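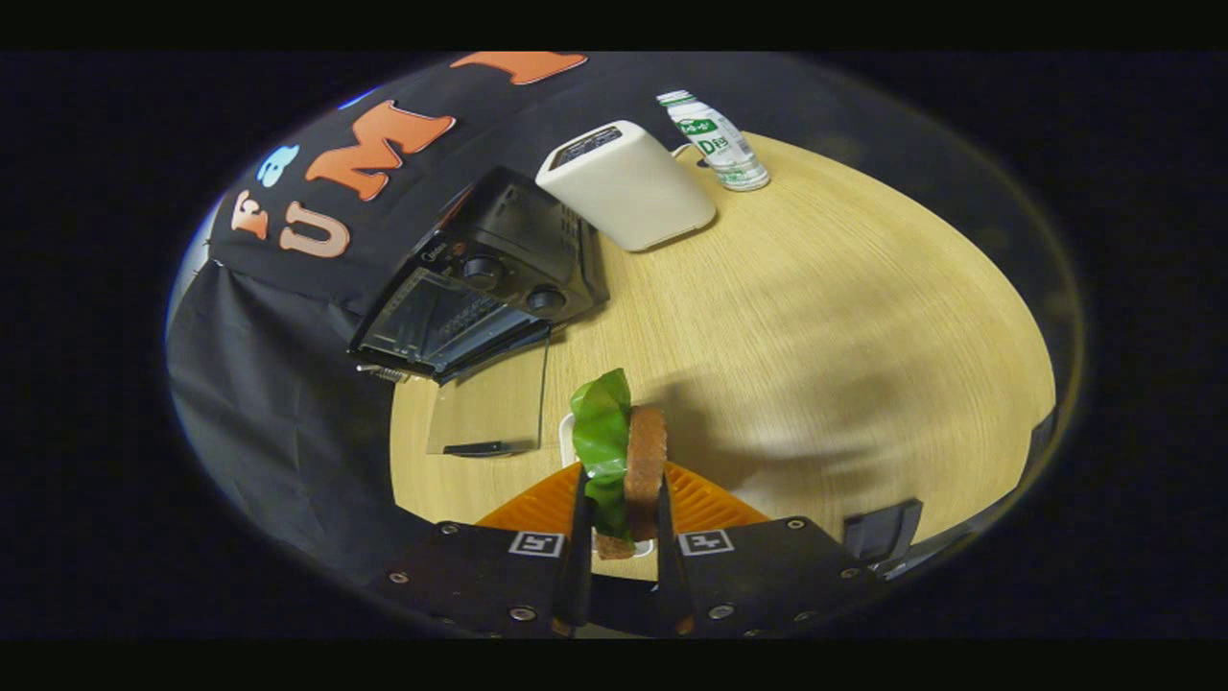
Students of the Wolletti Robotics Club will present their sandwich project to the public on Thursday evening in the school workshop. The project asks a simple question: how can a robot learn to prepare food that is soft, thin and easy to break? To find the answer, the club members first do the work themselves, with a gripper held in the hand, and the movements are recorded for the training of the robot. Bread and lettuce are the main materials. A slice of brown bread must be taken between the two black fingers and kept upright with a green leaf against its side, over a white plate, on a table that also has a toaster oven on it. For a person this is a small job. For a student who has only two fingers to use, it asks for patience.

The club started the project at the beginning of the school year under the direction of teacher Lorena Valdebenito. It has 8 members, divided into two teams. Until now the teams have recorded 1562 attempts, and also the failed ones are kept, so that the students can compare them with the good ones.

"In the first week we pressed too much and the bread had holes," said Trinidad Toledo, the leader of the first team. "Then we were afraid and we pressed too little, and the bread fell on the table. Now we can feel it better. The lettuce is still the most difficult part for me, because every leaf is different."

Each member works for 49 minutes in one session, with a pause in the middle. After the session the team looks at the recordings together and writes down which ones are clear enough to be used. The students also prepare the table, write the instructions for the next team and clean everything at the end. The program that learns from the recordings is named Dullel. It was written by the second team with help from former students, and it is still in an early stage.

"I want that the students understand where the data of a robot comes from," said Ms. Valdebenito. "They have read many articles about smart machines. In the club they see how many hours of human work are behind one movement."

The project will take part in the Furkier Cup for school robotics, in the category of household tasks. In that category a team must show 4 different tasks in front of the jury. The club has chosen to lift the bread, place the leaf, close the sandwich and move it to a plate. The last task is not ready yet, and the students continue to work on it in the afternoons.

The public presentation takes place on 30th October at 6 p.m. in the workshop of Ostrowski School, ground floor. Visitors may try the hand-held gripper after the talk. Entrance is free and it is not necessary to register. Children are welcome together with an adult.

Press contact: Lorena Valdebenito, Wolletti Robotics Club, Ostrowski School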